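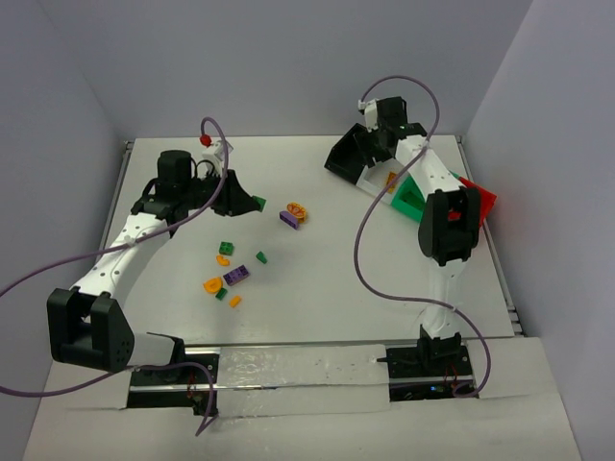 Figure 4. Small building pieces spread out on a white surface.

4. Washing plastic building pieces

This section covers loose plastic pieces washed in the Drimura drum. For fabric toys, see Section 5. For wooden blocks, do not use the drum at all.

4.1 Before you start

Check that the drum is fitted to the base and that the drain hose reaches the sink or floor drain. The hose must hang lower than the base along its whole length. If you have the older base with the gray drain cap, fit the Sevemo hose adapter first (Section 2, step 6).

CAUTION: Do not wash pieces that hold batteries, lights, magnets or motors. Water inside these parts can't be drained and the part may be damaged for good.

CAUTION: Keep stickered pieces out of the drum. Wipe them with a damp cloth and dry them by hand.

4.2 Sorting the load

1. Tip the pieces out on a clean, light-colored surface.

2. Pull apart any pieces that are still joined. Dirt collects in the joints, and joined pieces trap water.

3. Take out hair, thread, paper and food. A dry paintbrush works well for this.

4. Put large blocks in one group and small pieces in another. Wash the two groups separately.

5. Set aside anything cracked or chewed.
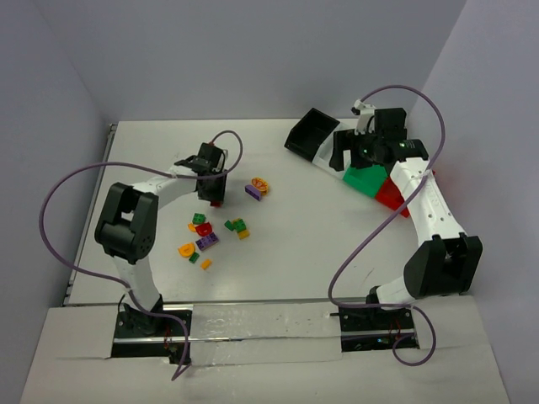 Figure 5. Small bricks at center-left, larger blocks and a tray at upper right.

4.3 Loading the drum

1. Place small pieces in the mesh bag and close the zipper fully. Large blocks go in without a bag.

2. Fill the drum no higher than the molded line. A drum filled to the line takes 200 standard pieces. Pieces need room to tumble – an overfilled drum will turn, but the middle of the load stays dirty.

3. Close the lid and turn both latches until they click.

Note: Bags sold for laundry can be used if the mesh is fine enough to hold your smallest piece. The Bhardwaj bag supplied with the drum is sized for this.

4.4 Washing

1. Set the water to 33 °C. Hotter water can warp thin plates and fade some colors.

2. Add one capful of mild dish soap. Do not use bleach, dishwasher tablets or scouring powder.

3. Turn the dial to SOAK and leave the drum for 23 minutes.

4. Turn the dial to WASH. The drum stops by itself at the end of the cycle.

5. Drain, refill with clean water and turn the dial to RINSE.

6. Repeat the rinse until the drained water has no suds.

If the drum rocks or knocks during the wash, turn the dial to OFF, wait for it to stop, and spread the load evenly before starting again. Loads of large blocks make more noise than small pieces. This is normal.

WARNING: Never open the lid while the drum is moving.

4.5 Drying

1. Shake the bag over the sink and empty it onto a dry towel.

2. Turn hollow pieces open side down.

3. Leave the pieces in one layer in a room with moving air. A fan on its low setting can be used. Do not use an oven, a hair dryer or direct sun.

4. Check the inside of a few hollow pieces before you pack the set away. If you find water, leave the whole load overnight.

Store in a Dirkari bin or any other container with air holes in the lid. Stack bins no more than 2 high.

4.6 Cleaning the filter

Clean the filter after every load of small pieces. Switch off at the wall, turn the filter cap to the left and lift it out. Rinse under the tap, pick out any lint, and refit the cap with the arrow facing forward. Filter replacement is covered in Section 7.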